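We use cookies to remember your settings and to count visits. By continuing to use this site you accept this. OK | Settings

Moving a Toddler from Crib to Floor Bed

By Nga Khúc
17 Feb 2020

This page covers the change from a crib to a low bed for a child who walks well and has begun to climb. It assumes one child in the room. For two children sharing, read the page on shared rooms first; the order of the steps is different.

When to start

Start when one of the following is true:

- The child has climbed out of the crib, or has a leg over the rail.
- The top rail is below the middle of the child's chest with the mattress at its lowest setting.
- The crib is needed for a new baby. In this case, start at least 2 months before the due date.

Do not start in the same week as a move, a new daycare or the first days of toilet training. If the child is ill, wait until normal sleep has come back. We began in July, which I would not repeat. It was still light at bedtime and the blackout blind had not arrived.

What you need

- A firm mattress. A crib mattress can be used for the first few months.
- A low slatted base, or a floor frame with slats. We used the Hiltevholm frame in the small size, which takes a crib mattress with no gap at the sides.
- Wall anchors for every piece of furniture in the room.
- Outlet covers and cord cleats.
- A gate for the doorway.
- A night light with a warm bulb.

The Hiltevholm frame ships with side rails. Phong Hứa, who built ours, left off the rail on the door side and fitted the other three. The spare bolts go in a bag taped under the slats. If the bolt heads stand proud of the wood, take them out and check that the washers are on the inside.

Do not place the mattress straight on the floor for more than a few nights. Moisture collects under it. If there is no base, stand it against a wall every morning and let both sides dry.

Step 1. Make the room safe

Treat the whole room as the crib. The child will be able to reach all of it at night without you.

Anchor the dresser, the bookcase and any shelf unit to studs. Drywall plugs alone will not hold a climbing child. Tie blind cords to a cleat high on the wall, or replace the blind with a cordless one. Take out floor lamps. Move diaper cream, wipes and medicine to another room. Check the window locks.

Then get down on the floor and look under things. Coins, batteries and small parts from older children's toys end up below the dresser.

Step 2. Place the bed

Put the bed away from the window, the heater and any shelf. Either push it tight to the wall so that no gap can open, or leave a gap wide enough for the child to pass through. Anything between those two can trap a child. On a smooth floor, put rubber pads under the frame so it stays where you set it.

Step 3. Fit the gate

Use a gate that screws into the door frame. Pressure gates work loose when pushed from one side over several weeks. Test it by leaning on it at the height of the child's shoulders. The door can then stay open, and you can hear the child.

Step 4. Cut the toys down

Leave a few quiet items on one low shelf. Soft books, a stuffed animal and one thing for busy hands are enough. Anything with sound or lights goes to the living room.
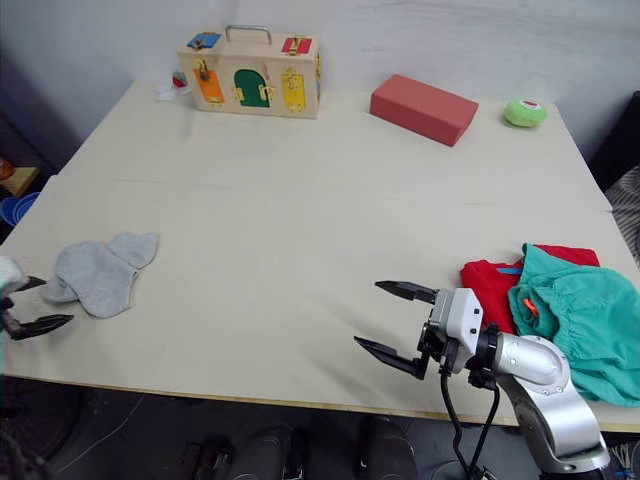 Step 5. Run naps first

Use the new bed for naps for 7 days and keep the crib for nights. If there is no space for both, skip this step and expect the first week to be harder. Keep the nap routine as it was, with the same words and the same sleep sack. A sleep sack with foot holes is safer for a child who will be walking around.

Step 6. Switch nights

Pick a night with nothing planned for the next morning. Do the normal routine, sit by the bed for a short time, and leave.

When the child gets up, walk them back. Say one short sentence and use it every time. Ours was "It's time for sleep." Do not add to it. Leave the lights off and do not start a talk about why. The first night may need many returns.

If you find the child asleep on the floor, lay a blanket under them only if they are old enough for loose bedding. Otherwise move them back to the bed or leave them.

Problems

Child gets up very early: check for light at the edges of the blind before changing bedtime.

Child will not nap: keep the rest period, with the gate closed, at the usual length.

Child rolls out: put a folded quilt on the open side. Remove it once the rolling stops.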